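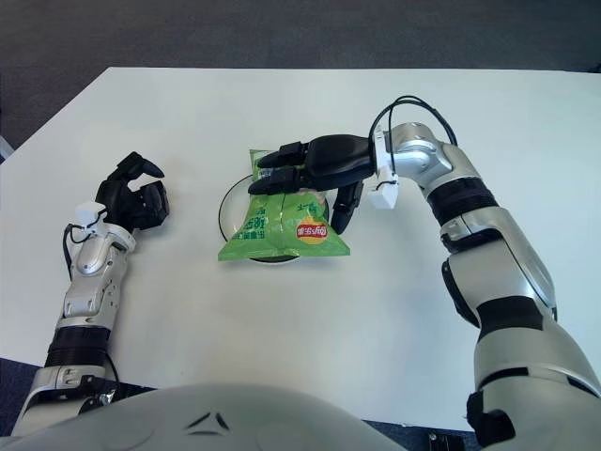
Sachet de chips vert posé sur une assiette transparente.

4. Relevé d'une station de plantes envahissantes

Cette section s'applique à l'application Plarnix installée sur une tablette ou un téléphone de terrain. Le compte observateur doit déjà être ouvert (voir section 2) et le fond de carte du secteur Hadau téléchargé.

4.1 Avant le départ

1. Ouvrez le menu Secteurs et sélectionnez Hadau.
2. Touchez Mettre à jour le fond de carte. Le fichier occupe 288 Mo ; utilisez une connexion Wi-Fi.
3. Dans Réglages > Listes d'espèces, cochez Ligneux envahissants et Berges humides.
4. Passez l'appareil en mode avion et vérifiez que la carte s'affiche encore.

Note : les listes d'espèces ont été révisées le 2 juin 2023. Si l'écran indique une version de mai, relancez la mise à jour.

4.2 Créer une station

1. Placez-vous au bord du massif à relever, côté sentier.
2. Touchez Nouvelle station et attendez que le cercle de position devienne vert.
3. Choisissez l'espèce dominante. En cas de doute entre deux chèvrefeuilles, prenez Lonicera sp. et joignez une photo de la tige coupée.
4. Faites le tour du massif à pied, l'appareil en main. Le contour se trace automatiquement.
5. Touchez Fermer le contour, puis Enregistrer.

La surface maximale d'une station est de 2000 m². Au-delà, divisez le massif en deux stations contiguës et reliez-les avec la commande Grouper.

Attention : ne traversez pas la roselière de Bakalis pour fermer un contour. Utilisez la commande Point distant depuis la berge.
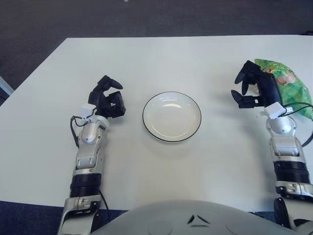
Assiette ronde à fin liseré sombre, sur une table blanche.

4.3 Consigner un arrachage

1. Ouvrez la fiche de la station et touchez Intervention.
2. Sélectionnez la méthode : arrachage manuel, coupe ou cerclage.
3. Indiquez le nombre de pieds retirés. Le champ accepte 400 pieds par saisie ; ajoutez une seconde ligne si nécessaire.
4. Précisez la destination des rémanents. Les rameaux portant des fruits mûrs vont en sac fermé jusqu'à la plateforme de Hovedier.
5. Validez. Le symbole de la station passe du rouge à l'orange.

Note : le symbole ne devient gris qu'après deux visites de contrôle sans repousse.

4.4 Envoi des relevés

1. De retour à une zone couverte, désactivez le mode avion.
2. Touchez Synchroniser et gardez l'application au premier plan.
3. Contrôlez la liste des envois. Un relevé marqué d'un triangle est incomplet ; ouvrez-le et remplissez les champs encadrés.

Attention : la déconnexion du compte efface les relevés non envoyés.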